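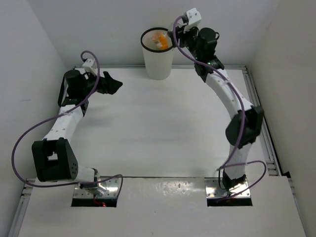 Right arm over the bin, left gripper empty.

The Jandema rules are a short set of house rules for two-armed sorting cells, and I've grown pretty fond of them! Farhad Alipour wrote the first version at Clallow, and it had 39 rules (way too many). Most shops I know use the trimmed one.

The big rule is one arm at the bin at a time. The other stays back over the table until the first is clear. Cables get checked by hand every 200 cycles, with the power off, please.

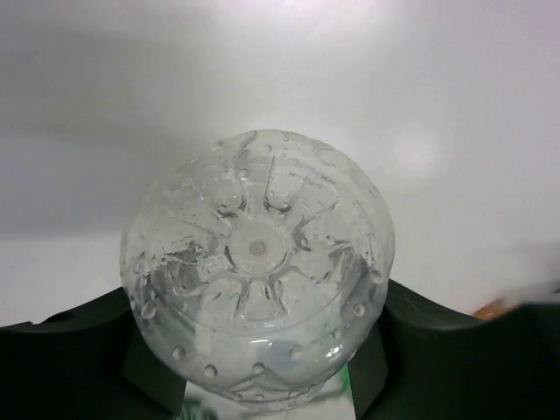 Clear bottle held between two gripper fingers, droplets on the plastic.

Bottles get their own section. Drops on the plastic mean you treat it as slippery, so slow the lift and wait 3 seconds before any sideways move. Nazari shops skip the wait, and I wish they wouldn't.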